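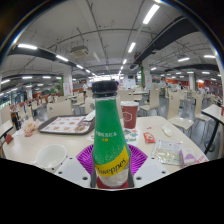
Ticket 152: drinks fridge in the lunchroom keeps tripping the breaker
Opened by: Arturo Testa
Status: open, waiting on part

Hi all, me again with the Bortolotti fridge. It tripped the breaker twice before lunch, and the second time it took the microwaves down with it, so there was a bit of a crowd by the panel. I'm keeping my notes in here so whoever picks this up doesn't start from zero like I did.

First thing I tried was moving it to the outlet by the window, which is on a different circuit. Ran fine for 2 hours and then click, off again. So I think we can stop blaming the wiring (sorry, Josley, I know I was pretty grumpy in my first email to your office).

Next I pulled the back cover and cleaned the coils. Wow, that was gross. I got a whole dustpan of fluff out of there! The compressor sounded happier afterward and I really thought I had it, but it tripped at 11 while I was in a meeting feeling smug.

Update, after lunch: I called the Jaltard service line. The guy asked if it trips when the compressor kicks in or when it's just sitting there. Good question, and I had no idea, so I dragged a chair over and watched the thing with a coffee. It goes when the defrost heater comes on. You can hear a tiny tick from the timer and then everything dies. He says that points to the heater leaking current to ground, and he had me unplug the heater lead to test it.

Update, end of day: heater lead is off and no trips all afternoon. The fridge still cools, it just won't defrost itself, so please don't panic if you see frost building up on the back wall. I'll switch it off overnight if it gets bad — you'll find a towel under it if I do.

The new heater is coming from Furnari and should be here in October. I asked if they could hurry it along and got a very polite no. Please leave the orange tape on the plug where it is, and don't reconnect the loose lead even if it looks like something I forgot. Leaving this open until the part is in and it's made it through a full defrost.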